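Imar's pitch for the Vallwood kit: any bag, any clutter, no setup. I've heard that one before.

The quote has 7 line items and 2 of them are licenses. The arm is the cheap part, as usual.

Page 43 of the manual says "soft goods supported." No list of which soft goods. I asked. Still waiting.

Görtz makes a plainer gripper with 5 grasp presets and a spec sheet you can read over lunch – nobody puts it in a launch video.

Paper bag, plush toys, yellow cloth, blue sponge:

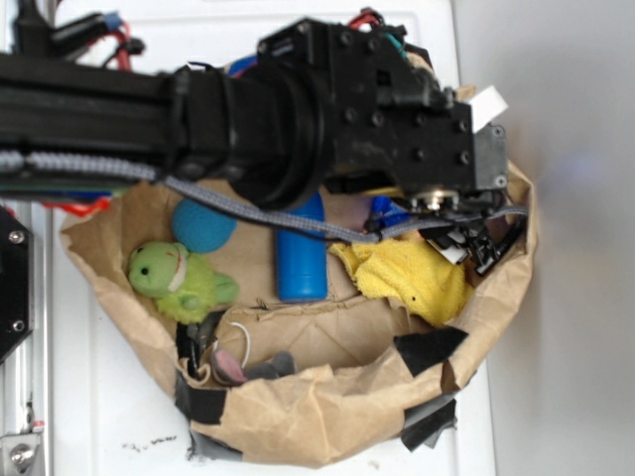
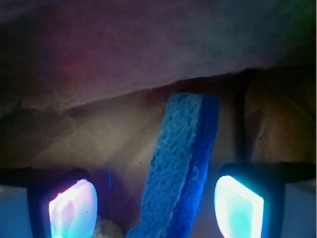
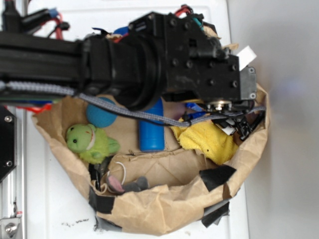 What I want is a pick rate on a bag Imar didn't choose, with the misses left in. Ziment published theirs in December and it wasn't pretty – but I trust it more. Until then I'm not signing for a demo unit.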